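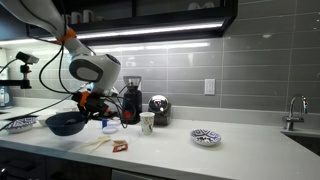
Arm and bowl, Civevis kitchen

Frequently asked questions about robots and housework

Last changed: 20 June 2022

We receive many letters with the same questions, so I have put the answers on one page. They concern the Civevis project, in which we try to find out which kitchen chores a robot arm can do today. Some answers at the end are about workshops and small factories, where the situation is different. If your question is missing, please write to the address at the bottom.

Can a robot do my housework now?

No, not your housework as a whole. It can do some parts of it under good conditions. A vacuum robot you can buy in a shop, and it works well enough if you pick up the socks first. An arm which clears a table, washes what is dirty and puts each thing in its right place is still research. We have seen each of these steps succeed. We have not yet seen all of them succeed one after another, for a whole week, in a kitchen where people also live and cook.

What chores are on your list?

The list is called the Jaden list, after the first kitchen we used. It has 21 chores. Most are small: put a bowl in the sink, throw away a wrapper, move a cup from the counter to the shelf, close a jar, wipe a spill. A few are long, and the longest is to make one cup of coffee and clean up after it.

We chose chores that a person does without thinking. People often propose to us more impressive things, such as cutting an onion. We say thank you and keep them for later.

Which of them work?

Picking up a bowl by the rim works. In May we tried it 200 times, with the bowl in different places, and the arm failed 7 times. Five of the failures happened when another object stood too close and the fingers had no room to go down. I consider this a good result, but please remember that we speak only of picking up. Putting the bowl into a full sink is another chore and has much worse numbers.

Throwing away a wrapper works on some days. Wiping works if you are satisfied with "cleaner than before".

Why is a bowl easy and a small packet hard?

The rim of a bowl stands up from the counter and offers itself to the fingers. A sauce packet lies flat. The fingers must go down until they almost touch the stone, and one or two millimeters decide about success. When they come too high they close on air, and when they come too low the arm feels a force and stops for safety. A person solves this by sliding the packet to the edge of the counter with one finger. We are teaching the arm the same trick, and it learns slowly.

Lids are a similar case. A lid which lies upside down has a thin edge that can be held. The same lid the right way up is a smooth, low disk.

Can it make coffee?

Coffee is the chore people ask about most, so I will answer at some length. Making pour-over coffee has many steps and each one needs a different skill. You must open the jar, weigh the beans, grind them, move the ground coffee to the filter, and pour hot water in slow circles. Then there is the washing of the filter, which everybody forgets when they describe the chore.

The arm can press the button of a grinder. It can bring a cup. Pouring is possible when the vessel has a good handle and is not too full. Our target is 350 grams of water, poured in portions, and the arm reads the weight while it pours. With cold water we do this regularly. We do not allow boiling water yet, and I don't expect that we will allow it this year.
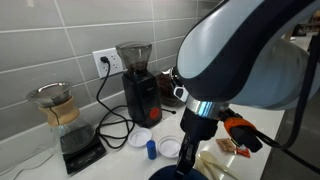 The coffee corner, with scale and grinder

Does it understand what the objects are for?

In a limited way. The software can give a name to most things in a normal kitchen. If you ask for the scale, the arm goes to the scale. But it does not know that a scale should be empty before you put a cup on it, unless somebody has taught it this. It also does not know that a carafe with a little coffee left in it may be somebody's coffee. It will offer to wash it.

Why don't you tidy up the kitchen first?

We get this question from engineers more than from other people. A clean counter gives better numbers and a worse robot. In a real home there are cables from the appliances, a packet of sauce that came with the dinner, a spoon that was used once. When we practiced on an empty counter the arm became very good at empty counters. After we changed to a normal one the success went down for many weeks, and then it came up again. We think those weeks were well spent.

What about shiny surfaces?

They are a problem. A polished white counter reflects the lamps, and the cameras can take a strong reflection for an object or for an edge. A light strip under the cabinet makes it more difficult, although it is pleasant for the cook. Clear plastic and glass are also hard, because the camera sees mainly the things behind them. We have tried matte mats on the counter. They help, but we don't want to tell people to cover their kitchen for the sake of a robot.

Why is there a camera so near to the fingers?

A camera that looks from the side can be blocked by the arm itself, exactly at the moment when the grasp happens. From a camera at the wrist you see the fingers and what is between them until the last centimeter. It has its own weak point: it sees only a small part of the kitchen, and an appliance can fill half of the view. We therefore use both kinds and let the software compare them.
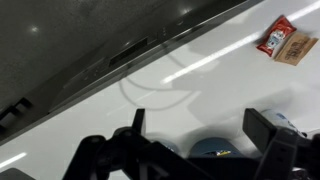 Latifa Kamel wrote to us that she does not need a machine to lift her cups, she needs one that remembers to descale the kettle and take out the trash before it smells, and she asks why all the laboratories work on hands when the tiring part of housework is in the head. I have thought about her letter often. She is right that planning and remembering are a large share of the work, and our list does not measure them at all. A reminder on the phone is not a solution either, as then the person has one more thing to answer. We plan to add two chores to the next list where the robot must notice by itself that something should be done.

Is it faster than a person?

No. It is slower in every chore that we have measured, and in some of them it is very much slower. Speed is also limited by us on purpose, so that a person can stand near. We do not see this as the most important question. A dishwasher is also slower than two hands and people are happy to have one, because they can leave the room. The important question is whether you can leave the room. With our arm, today, you cannot.

Does it break things?

Yes, sometimes. Most of the damage is to thin cups, which are dropped or pushed over by the wrist while the fingers are busy with something else. Paper cups survive the fall, but they are easily crushed in the grasp. We now set a lower force when the software believes that it sees paper.

The cables on the arm are also a source of trouble. They hang in loops, and a loop can catch on a tall object. Ottilie Trummer has made a rule that the arm must not turn its wrist more than halfway above the counter, and since the rule is in use we have fewer accidents of this type.

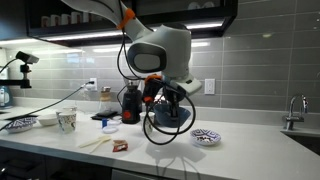 Is the situation better in workshops and factories?

For many jobs, yes. In a factory the part comes always from the same side and the lamp is always in the same place. If something makes problems for the robot, you can change it. At Boateng, a small workshop that packs metal fittings, one arm puts fittings into trays for the whole shift, and the staff look at it a few times in an hour. It would be helpless if you gave it a kitchen.

The chores around the machine are still done by people also there. They sweep the floor, find the missing screw, untangle a strap, and clear the bench at the end of the day. When we visited, these were the jobs the workers wanted to give away first. They have much in common with the chores on the Jaden list.

Do you control the arm by hand or does it work alone?

Both. To teach a new chore, a person guides the arm many times and the movements are recorded. Afterwards the arm tries alone. All numbers on this page are from trials where it worked alone. If you read about household robots in other places, please look for this information. A video of a robot guided by a person can be very beautiful and it says little about what the robot can do without help.

Can I buy it?

No. Loltura does research and does not sell the arm or the software. We also cannot lend it for events or films.

Which kitchen tools should I buy if I want to be ready for a robot?

Please don't buy anything for this reason. By the time such a robot can be bought, your tools may have been replaced twice. If you are building a new kitchen anyway, leave free counter space and put the outlets where cables do not cross the place where you work. You will like it yourself.

When will a home robot do all of this?

I am asked for a year and I don't give one. What I can say is which things I would look for. When an arm can load a dishwasher in a kitchen it has never seen, with the dishes that are really there, I will begin to believe in it. Unloading will come sooner, since the dishes are clean and stand in order.

Can I visit the kitchen?

School classes and small groups can visit by appointment. Please do not bring food. Write to us with the number of visitors and if anyone needs the elevator, and we will answer with a date.

Contact: faq, Civevis project, Loltura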